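Chapter 4
Running Order: Why Track Three Is Where It Is

I came to this subject by getting it badly wrong. My first paid album review was of Plakton, the second record by Tirik, and I filed nearly 900 words on it without once mentioning the order the songs came in. I'd had the promo on shuffle. For a week! My editor back then, Edmund Czerwiński, rang me up and asked what I made of the join between the first side and the second, and I said something like "yeah, really smooth," and he let that sit for a good long while before he told me there was a full minute of rain and a slamming door in the middle of it.

So this chapter is about sequencing. The last one dealt with single songs (verses, hooks, what a bridge is for) and the next gets into cover art, and in between we need to talk about how a pile of songs gets put in a line. You'll need one album you know backwards and one you've never heard. Please don't pick a greatest hits. They're sequenced too, but by different people with different worries, and we'll get to them in Chapter 9.
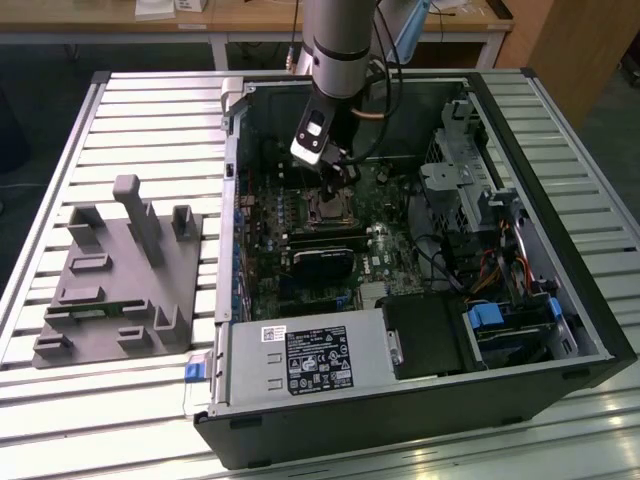
Let's start with the opener, because bands fight over it more than anything else on the record. An opening track has to tell you how loud this is going to be, how fast, who's singing and whether they're in a good mood, and it has to do that before you wander off to put the kettle on. Plakton opens with a slow one. I used to think that was a mistake, and now I think it's the bravest thing on there — it makes the second song sound twice its size. When I'm reviewing these days I treat the record a bit like that computer up there, the black tower on its side with the panel off and the green board showing. From the front a tower is just a box. With the side gone you can see what's sitting next to what, and you start asking why. Do the same with your album: write the titles down the left of a page, and next to each one put the key (if you can work it out), the rough speed, and the last sound you hear before it ends.

That last column is the one my students skip, and it's the one I care about most. A song that fades is asking for something different after it than a song that stops dead. On Plakton there are 10 tracks and the only fade is on the sixth, which drifts off for ages and leaves you leaning in when the drums of the seventh land on your head. I've heard that album more times than I'd like to admit and I still jump.
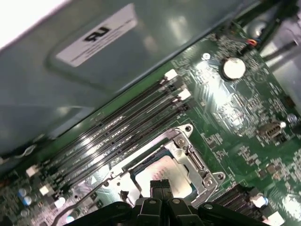 Figure 4.2 Motherboard with a bank of four empty memory slots.

Now, the gaps. On most records the silence between songs has been chosen by a person with good ears and a lot of patience, and a half-second either way changes the mood. Tirik mixed at Tavside, which was a converted dairy with terrible heating, and the story goes that the band and their label, Baran, argued over a single gap right through November. Was it worth it? I reckon so. Try it yourself. Load two neighbouring tracks into whatever free audio program you've got, drag them apart, drag them together, and listen to the join with your eyes shut. Then try swapping in a song from somewhere else on the record and see how quickly it feels rude.

Long songs are their own headache. The closer on Plakton runs 510 seconds, and you can't put a thing like that just anywhere. Stick it third and half your listeners are gone by the fourth. Stick it last and you'd better be sure they've come with you, which is a big ask after nine other songs. My favourite trick is the one they used here, a tiny tune right before it (voice and organ, hardly there) that works like a breath. We'll listen to that pair closely in section 4.3.
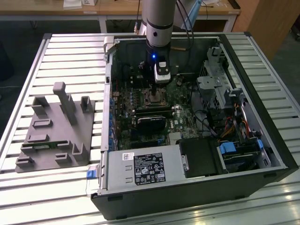

Figure 4.3 Gripper above the CPU socket of an open desktop tower.

Before you go on, have a go at this. Take the album you know backwards and build your own running order for it, keeping every song. Play it through once, in one sitting, with your phone in another room. Jot down where you got bored and where you got a fright, then compare your notes with the real order. You may well like yours better! I've got a version of Plakton that starts with the fast one, and I played it to Edmund over lunch once. He finished his soup and asked me to put the proper one back on.

Section 4.1 starts with sides, and what happened to them when compact discs came along.

Related chapters
Chapter 3: What's a Bridge For?
Chapter 5: Judging the Sleeve
Chapter 7: Interviewing a Band That Doesn't Want to Talk
Chapter 9: The Trouble with Greatest Hits
Listening sheet for Chapter 4

Last updated: November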